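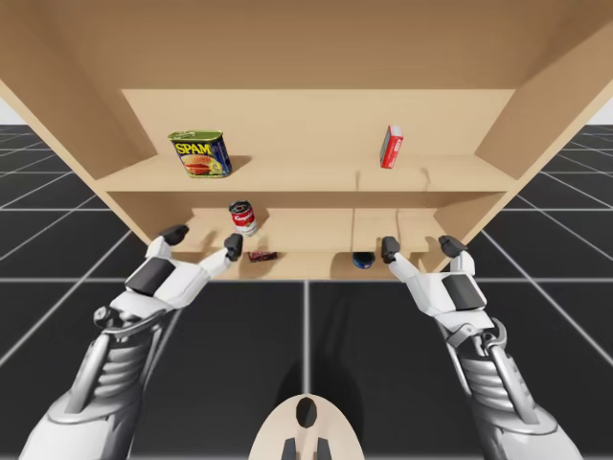 Both hands open under the bottom shelf of the simulated cabinet, which is how I like every episode to begin.

How to record shelf demonstrations in simulation without hating your own dataset

March 2024 – by the Harkix bench notes author

We use cookies to remember your settings and count visits. Accept | Manage

This walkthrough covers recording teleoperated pick-and-place examples with a two-armed robot in Trelmont, our simulator, and getting them into a shape a learning policy can use. I'm assuming you have Trelmont running, a robot loaded and some way to drive both hands. If your hands currently pass through the furniture, fix that first and come back.

Before you record

Pick one task and write it down as a sentence. Ours was "move the soup can to the upper shelf." It took a surprisingly long meeting to get there. The earlier version was "tidy the shelf," and when we compared recordings, every operator had a private theory of tidiness. The policy learned all of them at once and expressed this by hovering.

Next, choose the objects. Groceries are good because they come in awkward sizes and people already know which way up they go. We use a SPAM can, a Campbell's soup can, a narrow red box and a couple of smaller items down low. Keep the ones you aren't moving. A policy trained on a shelf with a single can will treat a second can as a personal insult.

Then set the start pose. Both hands open, in front of the cabinet, near the lower shelves, holding nothing. Save it as a preset called start_open and load it every time. Do not "just eyeball it." I eyeballed it for most of January and have 300 episodes I now use for testing the delete button.

Setting up the scene

1. Load the cabinet and lock it. An unlocked cabinet will scoot backward when a forearm brushes it, and the operator will chase it across the floor.

2. Place the objects and let physics settle for 3 seconds before the recorder starts. Skip this and half your episodes open with groceries dropping a small distance onto a shelf. The model will faithfully learn to wait for that.

3. Turn on randomization, gently. Move each item a little, rotate it a little, and stop. Labels don't need to face front. A can turned slightly to one side is more useful to you than a can posing for its catalog.

4. Check the view from the robot's camera. The spectator view is very flattering and shows you everything, including things the policy will never get to see.

Step four deserves more of your time than it will get. Shelves hide things. Anything on the bottom level can disappear behind a board or a front lip, and an operator watching the spectator view will reach for it with total confidence. You then have a recording of a hand grabbing something the camera never saw, which is a fine way to teach guessing.

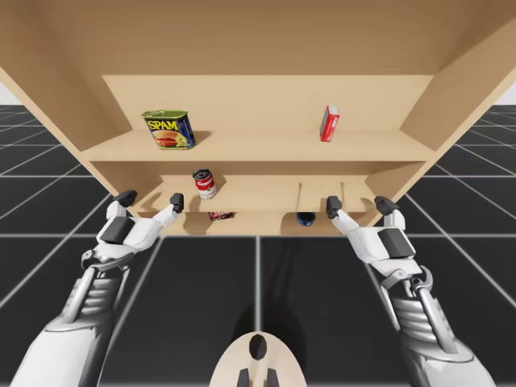

Robot's view of the cabinet. The soup can reads clearly; the dark items at the bottom show only in part.

My rule is that the target object has to be visible at the first recorded step. Other items can be half hidden, and some of them should be. If the target is the hidden one, move it or change the task.

Recording

Load start_open, wait for the settle timer, then press record. Drive slowly at first. New operators go fast, clip the shelf board and spend the rest of the episode apologizing with the other hand. Do 6 practice runs and throw them away before anything counts.

Use one hand unless the task needs two. The idle hand should stay open and stay put. If yours drifts, the Vasilakis retargeting plugin has a freeze toggle under Arms > Hold, hidden below a slider that does nothing I've ever been able to detect.

Finish the same way each time: release, back the hand out, stop for a beat, end the recording. People love to stop the moment the object touches down – understandable, but then the policy never sees letting go. Ours carried a soup can to the right place and held it there like a man waiting for a receipt.

Mark failures as failures while you still remember them. Flemusent, our labeling tool, has a tag for it. Drops, knocked neighbors and wrong shelf all go under "fail." A clumsy attempt that recovers goes under "recovered," and those are worth keeping in their own folder.

Checking what you have

Watch the first and last moments of every episode at high speed. It's dull and it catches nearly everything. Look for:

- a hand that starts closed
- objects still moving at the first step
- the target out of sight
- an ending with the object still gripped
- the cabinet somewhere new (see step 1)

Our last batch came to 1,133 episodes before checking. I won't print the number after checking, as I have to work with these people.

Split off your test set by object layout. If you split at random, near-identical shelves land on both sides and the score comes out wonderful. Enjoy it briefly, then do the split properly.

Exporting

In Flemusent choose Export > Trajectories, tick "include camera" and leave "smooth actions" off for the first pass. Smoothing makes the curves prettier and rounds off the exact moment the fingers close. Name the folder after the task sentence. The folder called final_new_2 is mine, and please don't train on it.

Get new Harkix bench notes by email. Unsubscribe whenever you like. Enter your address | Sign up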